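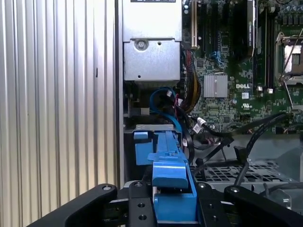 Drives First, Board Last

Last updated: 22 June 2020
14 shares | 3 comments

Anika Escobedo has a fixed order for stripping a desktop tower and does not like to change it. She runs the disassembly bench at Wanine, which takes in retired office computers, sorts the usable parts and sends the remainder to a metals buyer.

"The drive comes out before anything else of value," she said. "It carries data, so it has its own paperwork. Once the drive is logged, the rest of the machine is hardware."

The towers are worked on lying flat, with the side panel off and the opening facing up. Escobedo said the position was settled early. An upright case tips when a cable is pulled, and small screws fall to the bottom where they are hard to reach. On its side, the case gives a clear view of the board, the power supply and the drive bay from one spot.

The bench tops are slatted. Wanine tried a rubber mat in October and dropped it. "Screws bounced off the mat onto the floor," Escobedo said. "I prefer a hard surface and a magnetic dish."

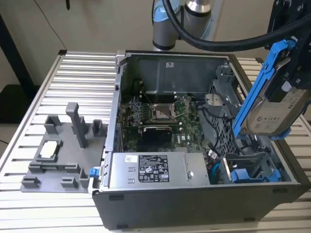 Drives held in plastic caddies take the least time. The caddy is squeezed or unlatched, depending on the model, and slides out with the drive still in it. Wanine leaves the two together until the serial number has been recorded. Data and power cables are disconnected at the drive end first and left attached at the board.

"People pull on the wire," she said. "You hold the connector. If there is a latch, press the latch. A torn SATA port on the board takes 20 minutes to explain in the log and the board drops a grade."

Grading is done with a sheet adapted from one used at De Graaf, where Escobedo worked for three years. It has 26 lines. Most concern the board: bent socket contacts, cracked slots, swollen capacitors, missing retention hardware. The processor socket gets its own section.

"An open socket is the weak point of the whole job," she said. "The contacts are fine and they bend sideways. I do not want a sleeve, a cable or a screwdriver passing over it. If we have a cover, the cover goes on. If we do not have one, the lever goes down and we work around it."

Heatsinks on the chipset stay where they are. Escobedo does not consider the metal worth the risk to the chip underneath. Expansion cards are removed after the drives, memory after the cards. The power supply follows, and then the board.

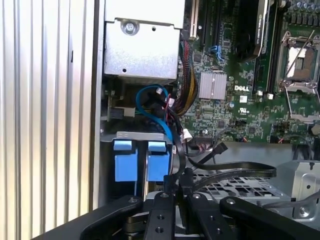 Inside a Dell tower, with the chipset heatsink still on the board.

Parts are stored by type in bins supplied by Kestine. Boards go in antistatic bags, one to a bag, with the grade written on the outside. The inventory is kept in a program called Jinda, which Escobedo described as slow but adequate. It held 3000 entries when she last checked. A recent lot of 47 towers from one office was entered in a single shift.

Asked what she would change, she named the fasteners. "Mixed screw heads in one case. You pick up a driver, put it down, pick up another. A hex head that also takes a flat blade is fine with me."

She has no plans to take in laptops. The glue, she said, makes the order of work too different from one model to the next.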